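The Pevonance Bequest

The Town Council of Jarkent wishes to record the circumstances in which the bell of Pevonance came to be silent.

Under the will of the late Mr Henriques, the sum of 4,000 crowns was left to the parish on condition that the bell be rung each evening until every debt in the valley had been paid. The Council accepted the money in December. It did not, at that time, enquire what was meant by a debt.

Mr Bello Wike was appointed ringer at a wage of 10 crowns a month. He performed his duties without complaint for eleven winters, and the residents arranged their suppers by him. In the twelfth winter he submitted a letter stating that he had read the will for himself and found the word was not confined to money.

The Council replied that the matter was closed. Mr Wike rang the bell that evening as usual – though somewhat late – and then walked down to the mill, where he returned to Dougal Swanson a ladder borrowed in their youth. Mr Swanson, who had long since bought another, was obliged to consider what he himself might owe.

Within a month the office had received 300 notices of settlement. They concerned apologies, eggs, a promised dance, the true name of a dog. The clerk opened a second ledger and requested a larger desk. Two brothers who had not spoken since their father's funeral attended together to sign the same line, and left by separate doors.

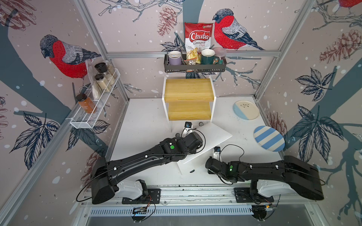 Tumelo Ngubane asked that it be entered in the minutes that he had forgiven the ladder years ago, on Mr Swanson's behalf, and did not see why the bell should have gone on so long over it. The remark was entered. Mr Swanson asked that his surprise be entered also.

By the thaw one line remained open. It was in Mr Wike's own hand and gave no creditor, only the words "one evening". The Council considered it at length and granted him leave from his post, with pay, from six o'clock.

He went home by the river road. The bell was not rung, and supper in Pevonance was late.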